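Facilities > Inspections > Storage and Sorting Rooms > Clollholm Annex

SORTING ROOM CHECKLIST WITH COMMENTS
Form 3716, September
Inspected by: Balakrishnan Gounder
Site contact: Utik Building Services

Ratings: S = satisfactory, A = action required, N = not applicable

1. Floor and walkways
1.1 Walkways clear to full width: S
1.2 Floor free of spills and loose packing material: S
1.3 Exit door opens without obstruction: A
Comment: The door closer is stiff. Fernandes has been asked to adjust it. The door may remain in service in the meantime but must not be propped open.

2. Work table
2.1 Table stable, no movement when leaned upon: S
2.2 Surface clean and free of splinters: S
2.3 Nothing left on the table at close of work: A
Comment: Staff are reminded that baskets are to be returned to the shelf by 5:30 p.m. The table is not a storage location. This item was also raised at the previous inspection.

3. Plastic baskets
3.1 Rims free of cracks and sharp edges: S
3.2 Side slots unbroken: S
3.3 Bases flat and free of splits: S
3.4 Damaged baskets withdrawn from use: A
Comment: Two baskets held in the back closet are split at the base and should be discarded. They are not to be repaired with tape. Replacements may be requested through Botedance using the standard supply form. 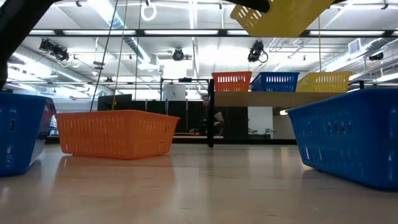
Baskets of any color may be used for general sorting. Contents must not rise above the rim, and a basket that requires two hands and a bent back to lift is overfilled. Small items that could pass through the slots are to be bagged first.

4. Shelving
4.1 Shelf fixings tight: S
4.2 Front edge free of damage: S
4.3 Baskets set fully back from the front edge: A
Comment: Corrected during the visit. Supervisors should check this at the start of each shift.
4.4 Step stool available and in good order: S

5. Lighting and electrical
5.1 All ceiling lights working: S
5.2 Cords clear of walkways: S
5.3 Outlet covers intact: S

Open items: 1.3, 2.3, 3.4
Next inspection: Room 13, same form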